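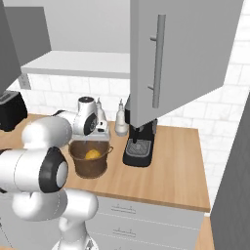 Stays > City hotels > Plodside > Questions from guests

Late arrival at the Livlow in Plodside, and is the quiet side worth asking for?

Natanael Queiroz

Hi all, I've got a room booked at the Livlow for eight nights in May and I'm starting to fret about two things. First, my train gets in close to midnight and the confirmation email says the front desk closes at 10. I wrote to them and got an auto-reply, then nothing. Has anybody checked in after hours there? Do they leave a code, or am I going to be standing on the sidewalk with two suitcases calling a number that rings in an empty office?

Second thing, I'm a terrible sleeper. The booking site let me pick "street view" or "courtyard view" and I picked street because it was cheaper, but now I'm reading that there are bars on that block. Can I switch when I get there or do I need to rebook the whole thing? My rate is the no-refund kind (I know, I know).

Aileen Tan

I stayed there last fall and got in at nearly 1 in the morning, so don't panic! They text you a door code the afternoon you arrive, but ONLY if your cell number is on the booking. Mine wasn't, because I'd booked through Hurkness and they don't pass it along. I had to call the hotel before the desk closed and give it to them over the phone. So call, don't email. I never got an email back from them either, before or after.

The key card was in a little lockbox just inside the door, in an envelope with my last name on it. The elevator needs the card too, which took me a minute to figure out.

On the room, don't cancel anything. I asked in the morning to move to the courtyard and they charged me 19 dollars a night for the difference, and they left my rate alone otherwise. You'd have one night on the street side, so bring earplugs. The bars quiet down around closing, but then the delivery trucks start up before 6. Courtyard rooms are darker and a bit smaller, and I slept like a log.

Lợi Hồ

never stayed at livlow but the Jia two streets over has a desk open all night if you can still change

Valquíria Macedo

Agree with Aileen on calling. One thing to add: ask for the third floor or higher even on the courtyard side, the breakfast room opens onto it and they start setting out chairs early. I was on the first floor and heard every single one, ugh. Breakfast itself is fine, decent coffee, go before 8 if you want a table.

733 views | 3 replies | 10 people found this helpful

Contact us | Copyright Hurkness Guest Help | Back to top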